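Monday, October 10, 2022

Up at half six. Boiler pressure 1.3, topped up to 1.5. Rain from the west until nearly ten, then dry enough to open the bedroom window on the second notch.

Electricity meter

Reading 3,211. The last reading I wrote down was 2,953, which makes 258 units. The tumble dryer accounts for a fair part of that. Have moved the airer back into the spare room and will run the dryer only for towels until the weather turns properly cold. Sent the reading to the supplier by the website, second attempt, the first having timed out.

Post and calls

Letter from the Gritthorpe surgery moving my appointment by a week. Ebenezer Bonsu rang regarding the gutter bracket. He wants the spacing between the existing ones before he orders, so I measured from the landing window: 80 cm, except the last, at 95. He thinks the 95 is the fault. I agree.

Shobha Namboodiri returned the steam iron. The scale has been cleared out of the sole plate and it no longer spits on the cotton setting. Cable still kinks near the handle.

Knitwear

Began on the winter things, which have been in the under-bed box since June. No moth. One cardigan with a pulled cuff, put aside for mending. The remainder aired for an hour and sorted by weight, heavy on the lower shelf.

The mustard knit took longer than the rest. It is a fine rib and will not lie square by itself: the top edge waves, and if it is pulled straight the wave moves down into the body. Hanging is out of the question, as the rib drops under its own weight. The method I have settled on is to lay it on the bed, smooth it from the middle outwards with the flat of the hand, leave the top edge alone, and fold side to side. The fold should follow the rib as nearly as it can. Today the under layer stuck out past the upper one on the first attempt. Opened it and folded again, with a smaller error. Good enough for a shelf.

The top edge is also fraying slightly. Will look at it under the lamp and decide between a row of blanket stitch and leaving it. Thread needed in either mustard or a dull gold, not in the tin.

The white cover with the green leaf print is on the bed. It creases at once.

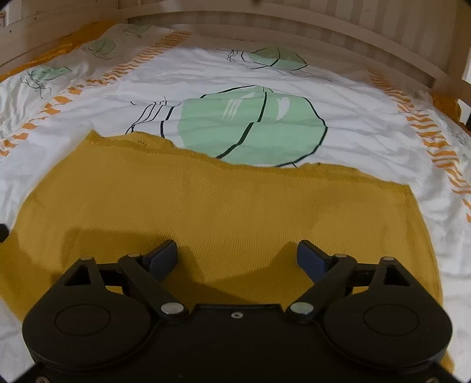
Mustard knit on the bed.
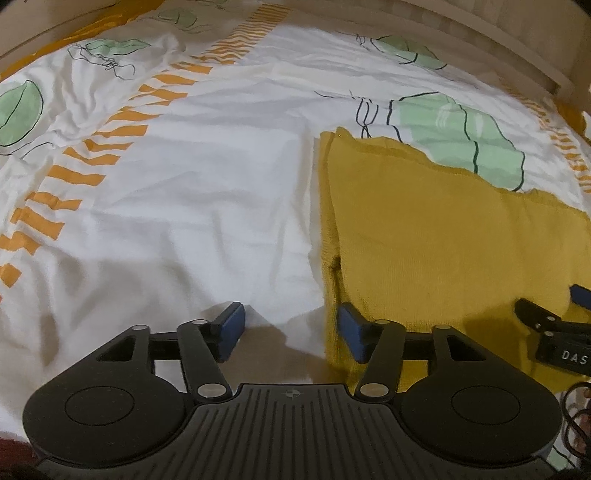
To do tomorrow

Thread, as above. Descaler for the kettle. Ring Ebenezer with the bracket measurements in writing, or send them. Strip the bed and wash at 40, line dry if the forecast holds. Ask Chunhua Shao whether she still wants the spare shelf, 10 mm board, two brackets.

Bed at eleven.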